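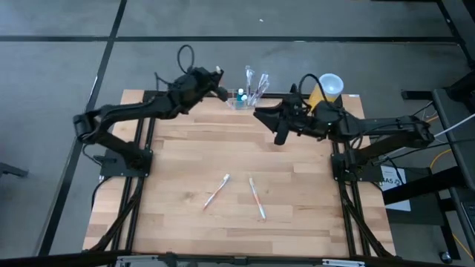 OK quick one, it's late and I have to be up for the dentist thing on Tuesday (just a cleaning, Mom, calm down).

The toothbrush situation. It has gotten out of hand again. August does this to us every year, people come and stay, people forget theirs, I open a new one, they go home, and the new one stays. Then no one remembers whose is whose and no one wants to be the one who guesses wrong.

So everything came out of the bathroom and onto the butcher-block table. Should have done it months ago.

The clear plastic cup is the keeper. Rectangular, see-through, stands up fine by itself. I went back and forth on this because Mareike gave us a really pretty ceramic one from Stüber and I feel bad, but you can't see the bottom of it and the bottom is where it gets gross. You know the stuff. With a clear one you see it and you deal with it. Four brushes in there now, heads up, all leaning the same way like they're waiting for a bus. The little teal bottle with the white cap went in next to them and I think it can stay, it fits and it was always rolling off the shelf before.

The two loose ones on the table are the problem children. Could be Akash's. Could be from when Marlene stayed. I texted both. Marlene wrote back "is it the nice one" which, no help at all. Giving it till the weekend and then they become grout brushes. I have 3 grout brushes already. Fine. More grout brushes.

Yellow container with the frosted-looking dome top: also staying. It's cheerful and I like it and that's my whole argument.

Other stuff I went through while I was at it:

Travel case from Plorker, cracked hinge, gone.

Hotel shower caps. Why. Gone.

Floss. We own so much floss. Kept it, put it in the drawer in a bag so it stops migrating.

A Skavon soap dish I paid 15 dollars for and have used maybe twice. It doesn't drain. The soap just sits in a puddle and turns to jelly. Anneliese says she wants it for paper clips so it's hers.

For the cup itself, since somebody asked last time: warm water, a splash of white vinegar, let it sit while you do something else, then go at the corners with one of the retired brushes. Rectangular cups are worse than round ones for corners, I'll admit that. Rinse, dry it upside down on a towel. Don't put it in the dishwasher, I warped one that way and it never stood straight agian.

Still need a hook for the hand towel. The one at the hardware store was 99 cents and I didn't get it becuase I was sure we had one in the garage. We do not have one in the garage.

Mirror cabinet next, probably. Or the medicine shelf. I'm a little scared of the medicine shelf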